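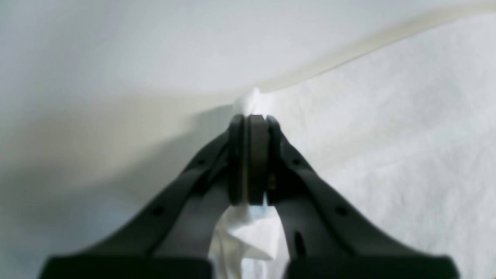

Tablet update, quick one as the print deadline moved on us again. The Dorkance tablets are all getting the new home screen this month and if yours hasn't changed yet, leave it plugged in overnight and look again in the morning. Don't tap Later. Later seems to mean never on these. And while you've got it in your hand, give the glass a clean, but please, a soft dry cloth. A tissue is what most of us reach for (me too) and it leaves lint in the corners and smears everything else. No window spray either. The old cloth from your glasses case is perfect.

So, what's changed. The four big buttons are still there. Calls, Pictures, Messages, Help. Help used to be bottom left and is now top right, which I argued against and lost. The print is bigger. If it's now too big, go to Settings, then Display, then slide the bar back. Background is a pale yellow, you can change that too, same place.

Video calls – the ring is louder. A lot louder. Burside residents have already told us. Volume buttons are on the side, and it remembers where you left it, so you only need to do it once. Calls still hang up on their own after 90 minutes and no, we can't change that, it's built into the Dorkance software. Just ring back.

If your family are calling from a phone they need the new version of the app as well. The old one connects but there's no sound, or there's sound and no picture. Grandchildren will usually sort this out faster than we can. Ask them to delete it and put it back on again.

Numbers, for those who like them. 620 tablets out across the Burside and Schmieder buildings as of this week. 443 were switched on at least once in the last month. That leaves a lot of tablets in drawers! If yours is one of them and you'd like a hand getting started again, come along to a drop-in. If you'd rather not have it at all, hand it back at either front desk, there's a waiting list and no hard feelings. Bring the charger with it please. We are very short of chargers.

Drop-ins. Schmieder lounge, afternoons from 2, all through February. Adi Ismail is running them and will go as slow as you want. Bring the tablet, bring your reading glasses, bring the bit of paper with your password on it if you have one. Adi can reset a password but he can't look up an old one. Nothing to book. Tea is there, cake depends on who's been baking.

One more thing – a message has been going round saying your tablet "membership" has run out and asking for a card number. It isn't from us and it isnt from Dorkance. There is no membership. The tablets are free while you're living here. Delete it, and if you already typed anything in, call your bank first and then tell the desk.

Draditz headsets: the new batch is in, the foam ones that don't pinch. They plug into the same hole as the old ones, top edge. Ask at the desk. One per person for now, more on teh way I'm told.

Next update when there is one. Large print copies of this page are by the mailboxes in both buildings.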